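**Progress report, second period**
Grant: Access to Committee Hearing Records
Reporting date: 28th February

## 1. Status

The project remains within scope and budget. Work on the searchable archive of state judiciary committee hearings is on schedule. Work on nomination questionnaires is behind schedule by one month. The reasons are set out in section 4.

The archive went into restricted use at the end of the last period. Access is currently limited to legislative staff in Sullonstead, reporters at the two outlets named in the grant agreement, and the project team.

## 2. Transcripts

The agreement calls for 200 confirmation hearing transcripts by the end of the grant. The archive now holds 83, all checked against the audio. Another group has been transcribed and is waiting for its second check.

Each transcript is marked up by speaker, by round of questioning and by subject. Subject marking is done by hand. An automatic method was tested early in the period and dropped. It handled short answers poorly, and a large share of the exchanges in a nomination hearing are short: a member asks whether a nominee would step aside from a class of cases, and the nominee declines to say. The automatic method filed most of these under procedure. Readers looking for the nominee's position on recusal would not have found them.

The markup now has a separate code for a declined answer, with a field for the ground given (pending litigation, judicial ethics rules, lack of knowledge, none stated). Staff users asked for this at the August briefing. It allows a reader to pull every question a nominee declined and the ground for each.

Condeo supplies the transcription service. Its turnaround has been acceptable. Error rates rise sharply where members speak over the chair, and those passages are re-typed from the audio by our own staff. The cost of this is charged to the checking budget line.

## 3. Search and display

The search tool was rebuilt by Drultum during the period. The earlier version returned whole transcripts. The current one returns the question and answer together, with the preceding exchange available on request. Response time is acceptable on the server specified in the agreement.

Hearing video is linked where the committee has published it. For older hearings there is audio only.

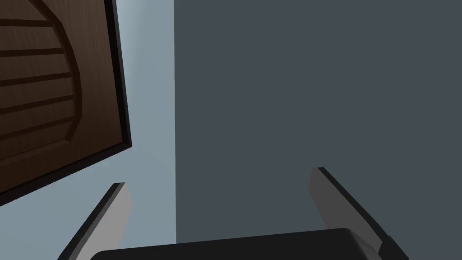
Records of closed sessions present a separate difficulty. The committee votes to close a session, and the minutes give the time of closing and reopening and nothing further. The archive has to show that a gap exists, so that a reader does not take the transcript as continuous. The first design used a blank space, which test users scrolled past. The replacement is a solid block with dark parallel lines running across it, much like the grooves in the brown door panel, and it carries the two times from the minutes. Test users noticed it on first viewing. The same block will be used for passages struck from the record by order of the chair, with a different label.

Keyboard access to the search page passed internal review. Screen reader output is still incomplete. The closed-session block is announced correctly, but the speaker list is read out in full each time the page is refreshed. Drultum has this as an open item.

## 4. Nomination questionnaires

Nominees file a written questionnaire before the hearing. The agreement covers the public part of these documents. Two problems slowed the work.

First, the committee clerk's office changed its filing format in the middle of the period. Forms filed before the change are scanned paper. Forms filed after it are electronic, with different question numbers. A table matching the old numbers to the new ones was needed before any comparison could be made. It is finished except for the financial interest questions, where one old question was divided into several and the wording does not line up.

Second, some scanned forms include home addresses and the names of minor children. These have to be removed before release. The volume is almost 1000 pages. Removal is done by one person and checked by another, and the work cannot be sent to an outside supplier under the terms of our agreement with the clerk.

We expect to recover the lost month by moving one staff member from transcript checking once the current group is done. No additional funds are requested.

## 5. Use

Restricted users have relied mainly on the declined-answer code and the subject filter for recusal. Use rose during the two weeks before the appellate nomination hearings and fell back afterward. Legislative staff have asked for the ability to export results as a plain document with page references. Reporters have asked for a fixed link to a single exchange. Both are feasible. The fixed link is in testing.

A request from the Cortés policy office for early access to uncorrected transcripts was refused. The access policy allows release only after the second check.

## 6. Spending

Spending to date is in line with the approved budget on all lines except checking, which is 10 percent over plan. The overrun comes from the re-typed passages described in section 2. It is covered by an underspend on travel, and the transfer falls below the level that needs prior approval.

## 7. Next period

- Complete the second check on the transcripts now waiting.
- Finish the number-matching table for financial interest questions.
- Release the first set of questionnaires to restricted users.
- Resolve the speaker list fault in screen reader output.
- Put the fixed link into general use.
- Submit the draft public access policy for your review.

A decision is needed from the grant office on whether written follow-up questions, which members submit after a hearing closes, fall within the term "hearing record" in the agreement. We have collected them as they appear but have not begun markup. If they are in scope, they would be processed after the questionnaires.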